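2021-12-24

Last entry before the break, and I'm the only one in, so this will ramble. I wanted to get the winter timing setup written down while I still remember what I changed, because in August I spent a whole morning trying to read my own notes on the start gate and gave up.

First the good news. The Atbridge indoor meet went off with all the heats timed and nothing done by stopwatch! After last season's mess with the finish sensor I had the watches charged and hanging on the hook anyway, and I plan to keep doing that. The school wants us back for the Grastlow relays once the gyms open up again, assuming the schedule holds, and I wouldn't bet my lunch on any schedule right now. We've had enough games moved on a day's notice this year.

Bench work today was mostly the finish beam. The complaint from Atbridge was double triggers - a runner leans, the chest breaks the beam, then a trailing arm breaks it again and the box logs an extra finisher. I'd set the lockout to 80 milliseconds back in the fall, thinking that was plenty. It's fine for a sprinter going flat out. It isn't fine for a tired kid at the end of a mile with their elbows everywhere. I ran it longer this afternoon, walking through the beam and flapping my arms like a goose, and the doubles went away. Trouble is, if you go too long you start swallowing the second runner in a close finish, and that's a much worse mistake to make in front of parents. So I've left the lockout as a menu setting, short for sprints and long for distance. Whoever runs the box has to remember to switch it. I put tape on the lid that says so in big letters. 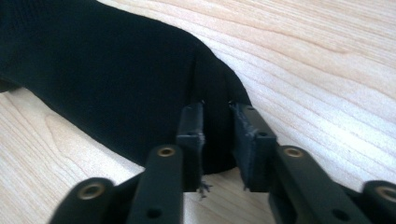

*Black knit on the bench top.*

The start side is in better shape. I swapped the cable on lane 4, the one that kept dropping out whenever anybody stepped near it, and it hasn't missed since. The old one looks perfect from the outside, so I cut the plug off before it could sneak back into the good bin. (I've done that to myself before. Twice, with the same cable.) The other lanes I wiggled and left alone.

Then the display board. The Brandby board we bought used is bright enough for a gym but it washes out under the skylights at the Gethin fieldhouse, and you really can't read the tenths from the far bleachers. I tried it at full brightness and it ran, but the supply got hotter than I like after about 2 hours. Going to leave it one step down for now. A hood over the top edge would probably do more good than pushing more power through it, and I could knock one together from scrap in an evening.

I also went through the log from the meet. There are 763 events in it, counting every false start, every test trigger and whatever the team managers did when they were playing with the start button between heats. I'd like the box to mark test triggers as tests so I don't have to pick them out by hand, but that's a software job and I'm not starting it on the day before a holiday.

Things I still want to do before Grastlow:

- Build the hood for the display and try it by a window
- Order a spare start cable, plus plugs
- Print a one-page setup sheet and put it in the case
- Run the long lockout with two people crossing close together, which I couldn't do alone today
- Find the short tripod

The tripod bothers me. It was in the van after Atbridge, I'm sure of it, and now it isn't in the van or on the shelf. If you borrowed it, no hard feelings, just put it back next to the case.

Batteries are on the slow charger and the box is switched off at the wall. The soldering iron is off too - I went back and checked.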